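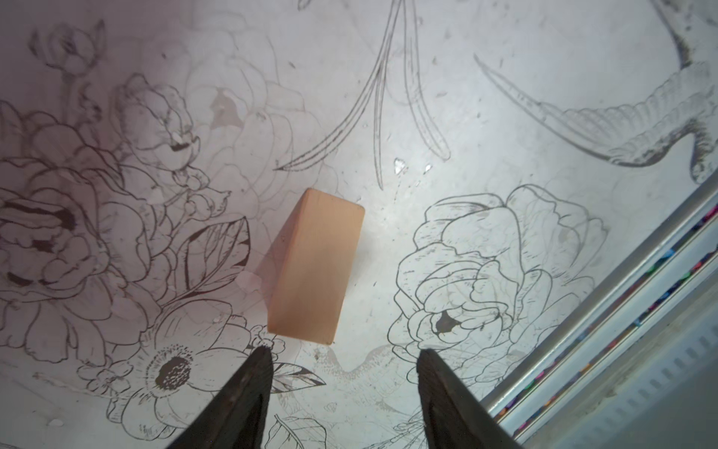 New guided walk follows the Visser brothers through Lastach

19 Aug 2021

A new walking tour of the old mill district in Lastach opens to the public next month. The route begins at the rail depot, follows the canal to the former Visser woolen mill and ends at the hillside cemetery where both of the mill's founders are buried.

The tour is run by Plandaline, which already offers two walks in the neighboring town of Odberg. Guide Vitória Ramalho wrote the Lastach route after spending most of last winter in the county archive, reading letters between the Visser brothers and their sister.

The brothers opened the mill together and stopped speaking to each other six years later, after a dispute over water rights. They went on running the business through a shared clerk. Their letters to their sister, which her family gave to the archive in March, cover the whole period.

"People here know there was a quarrel, but most of them have heard that it was about a woman," Ramalho said. "The letters are almost entirely about a sluice gate."

The walk is four miles long and takes most of a morning, with a stop at the lock house. Groups are limited to 30 people. The climb to the cemetery has steps and loose gravel, and walkers who want to skip it can leave the group at the mill and return to the depot along the towpath.

Inside the mill, visitors will see the ground floor and the counting room, where the two desks still face opposite walls. The upper floors are closed while the roof is being repaired. The building's current owner, Brian Langat, bought it 11 years ago and rents part of it as storage space. He said he agreed to the visits on the condition that they end before noon, when deliveries start.

A trial walk in early summer drew 200 requests for places, and Plandaline added two more dates to meet the demand. One change was made afterward - the route now crosses the canal at the footbridge instead of the road bridge, where traffic made it hard to hear the guide.

Tickets can be bought at the depot or at the Plandaline office, 349 Canal Street, Odberg. Children under 12 walk free with an adult. Dogs are allowed on the route but not inside the mill.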